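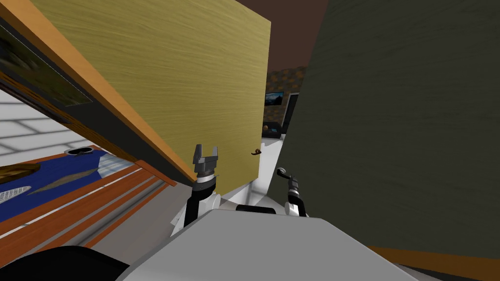
Simulated kitchen, two-arm cell: left gripper open below the lower edge of the oak-coloured panel, brown handle between the two arms.

Home | Visits | Workshop notes | Contact

Filed under: Site visits, Robot upkeep

Telska keeps its two-arm cell in a ground-floor bay at Sultitz, and every job is run in simulation before the hardware is powered. Tarek Twal took us through the set-up in May.

The rendered kitchen is loaded first. Both arms are sent to a fixed start pose and the joint readings compared with the values stored at the last service. A difference of more than 2 mm at the fingertips stops the job. Door work gets the closest attention, as a tilted panel leaves little room for the left arm. The handle approach is replayed 20 times with small changes to the door angle. Any contact with the panel is logged by joint.

Upkeep is handled by Barış Çınar. Finger pads are changed at 49 hours of running, cables are checked at the wrist and elbow, and the grippers are re-zeroed after each pad change. The fault log stood at 269 entries, most of them gripper timeouts traced to one worn connector. The replacement was fitted before our visit and the model's closing speed was then reset to match.

We did not see the wrist stripped down. Çınar does that in the evening, after the last run.

Contact Pledeo | © Pledeo | Back to top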